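## Recording pick demos on the Grilisus arm

Put the bag, the can and the apple on the table before you start the recorder. Leave enough space between them for the fingers to come down without touching a neighbor. Change the layout after every episode, or the policy will learn the spot and ignore the object.

Home the arm, press record, and wait for the tone. Bring the gripper down beside the first object at low speed. Pause there for a moment, then line up the fingers.

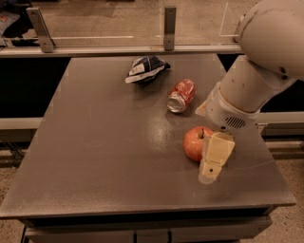
Close slowly. Crushed cans and snack bags need a lower grip force than fruit, so set the force to 40 before you begin and leave it alone for the whole session. Lift straight up, carry the object to the drop point, open, and return home. Press stop only when the arm is still.

If you bump something or miss the grasp, delete the episode and redo it. Ismael Caldeira keeps the Plomham set at 1000 clean episodes, and bad ones are hard to find later.

Save with the object name first, then the episode number: `apple_109`.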